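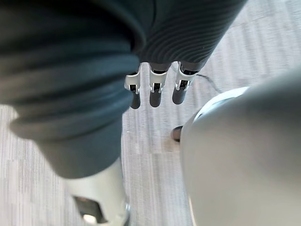 Wrist view, three-finger hand over the carpet, cable on the floor to the right

Ticket 1237 — Parnholm cell, remote teaching
Opened 22 July 2021
Status: waiting on parts

Hand lags behind the operator during remote demos. Delay is around 332 ms with the sleeve on. The arm also stops short when told to reach down.

Tried so far:
Restarted the Zanano link. No change.
Recorded 4 demos by remote control. All showed the same lag.
Switched to hand guiding. Arm moves freely, recording is clean.
Lowered the stream rate. Lag dropped a little — still too slow for grasping.

Next: swap the Ouellet radio module and repeat the same reach. Keep cables clear of the hand before each run. Use hand guiding for new tasks until this is closed.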